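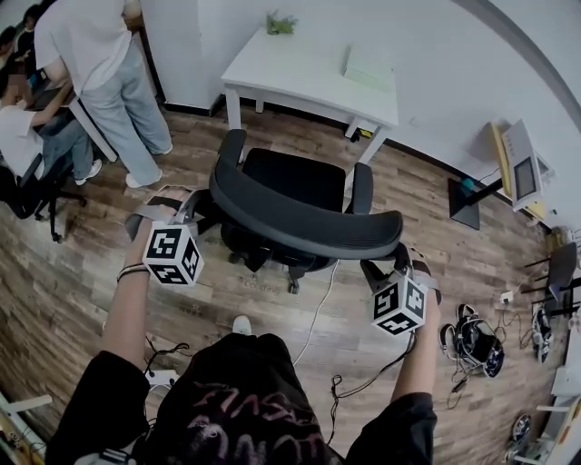 About Trotthorpe

Trotthorpe tests whether machines can do ordinary chores yet. We look at jobs most people do without thinking: pushing in chairs, clearing a bench, folding towels, putting stock back on a shelf. Then we write up what we find for the people who have to decide whether to spend money on it.

The short answer at the moment is some of them, some of the time. A robot that does well in its maker's showroom can struggle in a lunchroom with different chairs. We try to find out where that line sits, and we publish the failures along with the rest.

What we work on

Our chore list has 40 entries, split between home and shop floor. Each one has a written start state, a written end state and a time limit. Moving an office chair is on the list and gets more attention than visitors expect. It rolls, it swivels, and the backrest is an awkward shape to hold. People correct for all that as they go. Machines mostly have to learn it from people, so much of our week goes into doing the chores ourselves with hand-held grippers and recording how it's done.
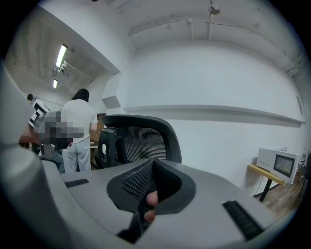
A chore comes off the "not yet" list when a machine finishes it 12 times in a row in a room it hasn't worked in before. It's a low bar by factory standards and a high one for a kitchen. Wiping a flat bench has passed. Loading a dishwasher has not, and neither has anything involving a fitted sheet.

Who we are

Euan Buchanan started Trotthorpe after years of fitting out warehouses, and still runs the shop-floor side. Laurier Vachon looks after household chores and wrote most of the list. Sakda Khunthong handles the recordings and labelling. Idris Pugh builds and repairs the grippers, and answers the phone if you ring before 9 am.

Who we work for

Our clients are mainly retailers, aged care providers and small manufacturers. The Chowdhury report on shelf restocking is the one most people ask for, and we can email you a copy. We don't sell robots and we don't take commissions from anyone who does.

Visiting

Our workroom is in Cernton. Visits are by appointment, and closed-toe shoes are a must. The next open afternoon is in September - email the office to put your name down.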